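An afternoon at the Olitar lab open house
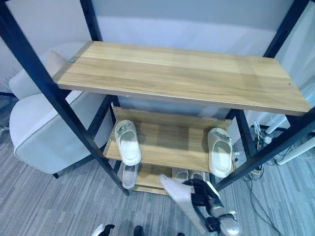

Catinca Sima wanted to know, before we had even put our bags down, why anyone would spend two years of funding on shoes. She asked it cheerfully, and she got a good answer, which took most of the afternoon and is the reason I'm writing this up at all.

The Olitar lab is in Dukcombe, on the second floor of a building that used to be a furniture showroom, and it opens its doors once a year in June. I had been meaning to go for ages. The project on show was Priltus, a way of teaching a robot household tidying from very few demonstrations, and the people who built it were standing right there, happy to be interrupted!

So, the shoes. Mahtab Zamani took Catinca's question first. Footwear comes in pairs, she said, and a pair is a relationship between two objects, so the robot can't treat each one as a separate job. A sandal put down in the wrong place is easy to fix. A sandal put down next to somebody else's partner is a mistake the robot has to notice, and noticing is what Priltus is about. Shelves add their own trouble. The hand has to go in low, under one board and over another, and from where the head camera sits, the robot's own arm often blocks the view of the thing it's reaching for.

That last bit turned out to be the heart of the talk. The usual approach is to plan from whatever the camera sees right now. The Olitar group keeps a running guess about the parts of the shelf that are hidden, and the guess gets less confident the longer a spot goes unseen. When confidence drops far enough, the robot pulls its arm back and takes another look. It sounds so simple when you say it in a sentence (I said it to my sister on the phone that night and she asked what the hard part was). The hard part is deciding when a look is worth the time. Look too often and a small job takes all morning. Look too seldom and you get confident grabs at empty air.

Arben Golob had the numbers up on a wall screen. They trained on 2,000 short demonstrations, all done by people steering the arm by hand, and tested on 12 shelf layouts the robot had never met. With the look-again rule switched off, it finished 4 of them. With the rule on, it finished all but one. He spent longer on the failure than on the successes, which I loved. It was a layout with the shoes pushed hard against the back, toes to the wall, and the gripper kept closing on a heel and sliding off. More looking didn't help, since the robot knew perfectly well where the shoe was. It just had no good way to hold it.

Someone near the back asked about carpet. Good question, it seems! Arben said a base that rolls on carpet settles a little after it stops, enough to throw off a reach toward the bottom shelf, and they now wait a moment and measure again before the arm moves. Inmaculada Gallardo, who had been quiet until then, added that the wait was her idea and that she had to argue for it for a month.

I got to try the steering rig myself for a few minutes. You hold two handles and watch a monitor, and the delay between your hand and the arm is tiny but you feel it in your teeth. I picked up one slipper, dropped it, picked it up again, and set it down sideways. Mavis Park told me that clumsy tries like mine are kept in the training set on purpose, with the recovery included, and that taking them out made the robot worse. The recoveries are where it learns to stop and look. I have been thinking about that on and off ever since.

There was a second room with a Bakhtiari loom in it, on loan from a textile workshop, for a separate project on threading. I only got ten minutes there and can't do it justice.

A few practical things if you plan to go next year. The stairs are steep and the elevator is around the back, past the loading dock. Talks start at 2 and the room is full well before that. The handout has the full table of results by layout, including the bad one, and they'll give you a copy if you ask at the desk. Bring questions, and leave time for the steering rig, where the line was 13 people long when I left.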